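Prinditz Shape Blocks and Plank Board
Sold by Plaltport Learning Supply

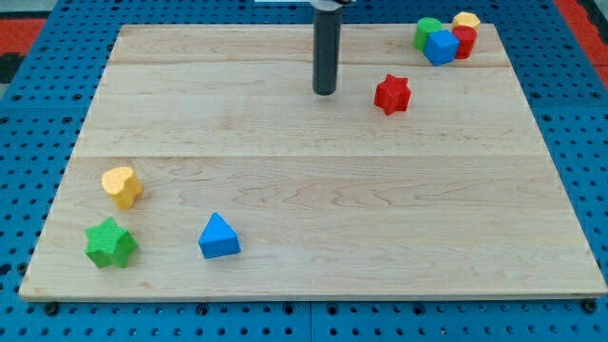 We have carried shape sets on and off for years and dropped most of them, usually over paint that flaked or cubes that were cubes in name only. The Prinditz set stayed. Part of the appeal is how little there is to it: plain solid shapes in plain strong colors, and a flat board to put them on. Grouped toward the far right corner of the board are a green cylinder, a blue cube, a red block and a yellow one with a hexagonal top, and you can tell which is which without squinting, even where one stands partly behind another. That sounds like a low bar. Order a few cheaper sets and see how many clear it.

What the maker says, and what we think

Prinditz calls this "a complete early geometry system." It's a board and some blocks. A child can sort them, stack them, line them up, knock them over and learn the word "cylinder." If you want a curriculum, the leaflet in the box won't give you one. It has 18 activity ideas and most of them are the same idea with a different color. We'd use the first few and recycle the rest.

Prinditz also says the set "grows with the child." We doubt it. The children who come into our shop lose interest in the sorting side well before they lose interest in building, and for building you'll want more blocks than come in one set. Buy a second if that's the plan. The sizes have matched from one set to the next in every batch we've opened, which we can't say for Chareonsuk, the brand we sold before.

The board

The board is pale wood made up from planks, so expect to see seams. There is one straight seam across it about halfway down and a fainter one nearer the far edge. Some customers have asked if this is a crack. It's a joint. Run your hand over it when it arrives, and if you can feel a step between the planks, send it back to us. We've had a couple like that and we did not argue.

Grain varies. Some boards have a few darker streaks and some are close to blank, and we don't pick through the stack on request. The board has no raised rim, so blocks will slide off if it gets tilted. Prinditz sells this as "open-ended play access." We'd have liked a rim.

Set it on something flat and steady. It will also sit happily on top of a pegboard base like the bright blue one in our photo, which is not included and which we don't sell. People write in asking for it more than they ask for anything else on this page.

The blocks

Colors are solid, with no printing, numbers or faces. The hexagonal shape is the one that gets mixed up with the round ones at a glance, especially from the side. Teachers seem to be split on whether that's a fault or the whole point. For a first set with very young children, we'd leave it out and bring it back later.

They are not for the bath or the sandbox. Wipe them with a damp cloth and dry them. The leaflet says you can leave them on a sunny windowsill. We kept a set in our front window through June and the red had faded by the end of it, so don't.

Compared with the Zonano set

The Zonano costs less and comes with more blocks. It also comes with a thin board that bowed on us, and the lid of its box tore the first week. If the blocks are going straight into a big bin with everything else, get the Zonano and save the money. If you care about having a flat surface to work on, this one is better.

Ordering

Item number: 1820
In the box: plank board, shape blocks, activity leaflet
Not in the box: pegboard base, storage tray, carry bag
Assembly: none
Returns: 60 days, opened or not, as long as all the pieces come back
School discount: 15 percent on orders of four sets or more, applied at checkout

Single replacement blocks are available by color and shape. Replacement boards are not, and we have asked Prinditz about that twice. If your board arrives damaged we swap the full set, so please keep the carton until you've looked it over.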